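Ticket 617 - Rurnton code club, pupil logins / Promel server
Status: open, waiting on me
Priority: high (was low)

Reported: kids can't save projects. Editor opens fine, they type away, hit save, get "session expired", work gone. Started after the half term update. Three families mailed about the same thing from home so not just the club laptops.

16:10
Tried it myself with the test pupil account. Saved OK. Tried again after leaving it idle while I made tea, failed. So it's time related.

16:25
Logs on Promel full of the same line, token rejected, clock skew. Server clock is 113 seconds fast. Time sync service not running, no idea how long. Started it, clock came right, thought that was it.

16:40
Not it. Still failing for the younger group (the block coding lot). Older ones on the Python pages are fine now. Different login route, the younger group goes through Omusero single sign-on, the rest have local accounts.

17:05
Omusero settings page. Session length was in minutes before the update, now in seconds. Ours still says 30. So every kid was getting thirty seconds, lol. Changed to 3,000. Saved, restarted the web bit, cleared cache.

17:20
Test account OK after ten mins idle. Asked the Ferrand group to try theirs, they're on the same server. Two worked, one didn't. The one that didnt had the old bookmark with /beta/ in the address. Sent new link.

17:50
Lost work. Autosave keeps drafts for up to a week in the temp folder, so some of it can be got back. Found drafts for most of the maze game projects. File names are just random strings, have to open each one to see whose it is. Slow. Will do the rest tonight.

18:30
Backup job also failed overnight, disk full. Culprit is the log file, all those rejected token lines. Rotated it, ran the backup by hand, finished clean. Need to set a size limit on that log, not done yet.

To do
- log size limit
- finish matching drafts to pupils
- redirect from /beta/ to the proper address
- put a note on the login page, tell people to refresh before they start
- check the time sync starts by itself after a reboot (haven't dared reboot during club hours)

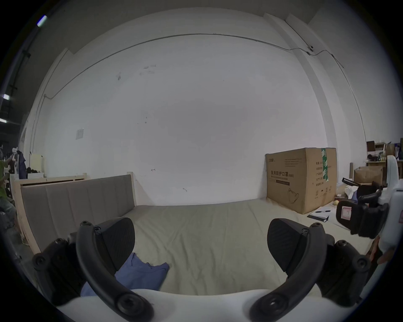 Reopened 21:15, one more save failure from a home user, tablet this time, local account so not the Omusero thing. Tablet clock was set by hand and well out, same skew error as before but from the other end. Asked them to switch on automatic time, waiting to hear. Drafts are nearly all matched, laptop is going on the bed next to the crumpled blue cloth and I'll do the last few from there. Leave this open untill the tablet one is confirmed, then close it and start a seperate ticket for the redirect.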